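Okay friends, get yourselves a hot drink, because I've been promising a proper thread on my capsule wardrobe month and I have finally sat down to write it (it's 4 in the afternoon, I'm on my second latte, and I have nowhere to be!) 🧵

So back in February I signed up for the winter styling challenge that Clustent runs for small fashion bloggers like yours truly. You pick a limited set of pieces, you wear only those for the whole month, and you post as you go. I picked nine pieces. Nine! My mother laughed at me over the phone for a good long while.

The list, for everyone who kept asking in my messages: two sweaters, one white button-down, black trousers, jeans, a maroon wrap skirt, a camel coat, ankle boots and one pair of sneakers. Socks, tights and pajamas didn't count, thank goodness, or I would have been out by the first weekend.

The skirt is the one I want to talk about, really. It came from Plundora, which is the little secondhand place up the stairs behind the bakery, and I had walked past it on the rack maybe three times before I tried it on. It's a deep, dark wine color, heavier than you'd think, and it swings when you walk. I wore it to brunch, to the dentist and to my cousin's engagement dinner.

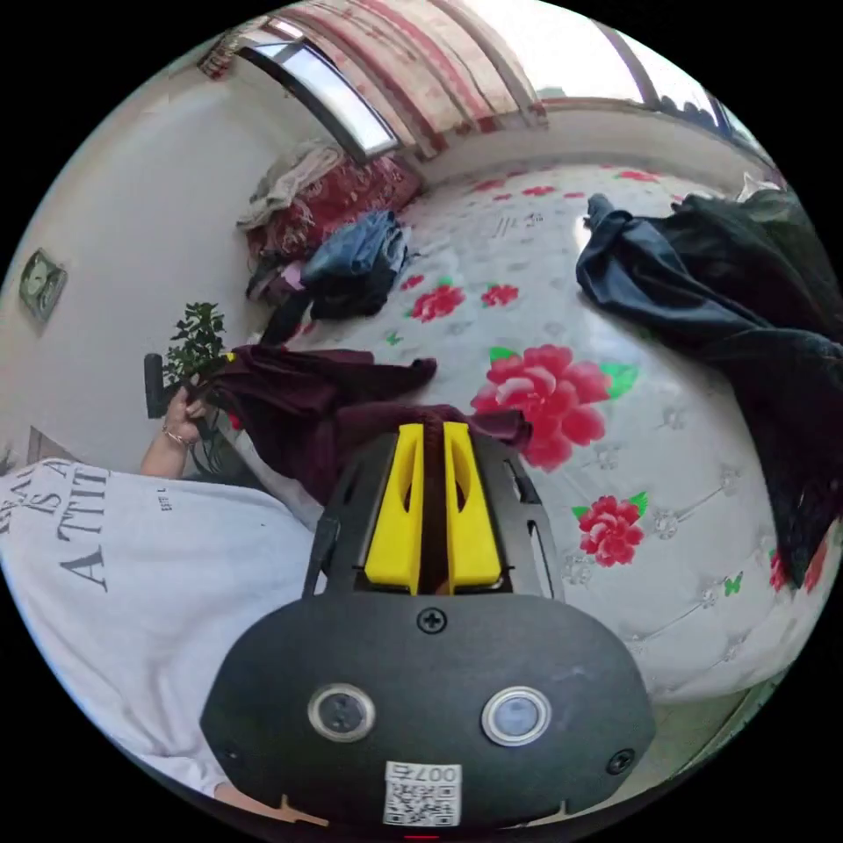 Dark maroon, my color of the season 🍷

A few of you asked how I kept it from getting boring, and I have to be straight with you, the second week was rough. I stood in front of my closet in my robe one morning and just about cried over a green cardigan I wasn't allowed to wear. What got me through was scarves (they're accessories, I checked the rules twice) and one very good red lipstick.

Also coffee. So much coffee. I did most of my planning at Enen, the corner café with the tall windows, and if you haven't had their cardamom bun then please close this thread, go get one, and come back to me later. I'll be right here.

That's where I ended up chatting with Rasmus Kļaviņa, who does alterations from home and was having his breakfast at the next table. He noticed me tugging at the waistband of my trousers and told me, very kindly, that they were a size too big and that no belt was going to save them. I brought them to him that same week. Friends, it was like getting a whole new pair.

He also told me something I keep repeating to everyone I meet, so now it's your turn: get the shoulders right when you buy, and let a tailor worry about the rest. Shoulders are expensive to fix. Hems are cheap. I have bought so many blazers the wrong way around!

The wrap-up party was at the Vasylenko showroom and it was lovely, with candles everywhere and tiny lemon tarts and a long rail where each of us hung our favorite piece from the month with a little handwritten tag. Mine was the skirt, of course. Two people asked if it was for sale and I held on to it a bit tighter after that.

Thank you to the whole Clustent crew for having me, and for letting me bring my sister along at the last minute when her babysitter came through after all. She ate more tarts than I did and she'd like that left out of this thread. Sorry, sis.

And thank YOU, all of you, because the posts from that month got over 3310 likes between them, and for a tiny page like mine that's a lot of kind people pressing a little heart. I read every comment, even the ones telling me to hem the jeans.

I'm taking the green cardigan out for a nice long walk tomorrow. If you'd like a spring version of this, tell me which colors you want to see, and if you know a good place for secondhand linen, my messages are open 💛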